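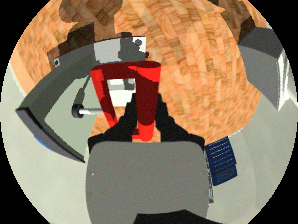
# Mullgate: an arm for our shared workshop

Begin with the mug. In the simulator the two black fingers press it from both sides, low on the body. Say that we try every grip here before we build it — metal costs money, mistakes in software do not.

Pause, next slide. 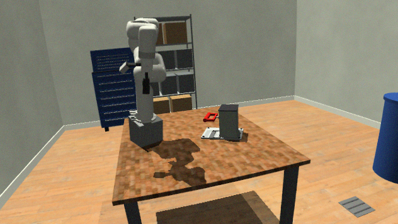
**Boris Baláž**

Gripper is empty and points down. Explain the pedestal, then the white plate with the tall block. Clearance to this block took me 9 evenings in July.

Now the red piece, held above the table. Speak slowly.
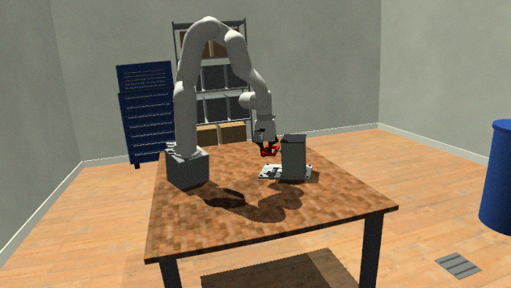
Manikandan Thomas asked last time if I would trust the same path on the real arm. My answer: at low speed, with a hand on the stop button.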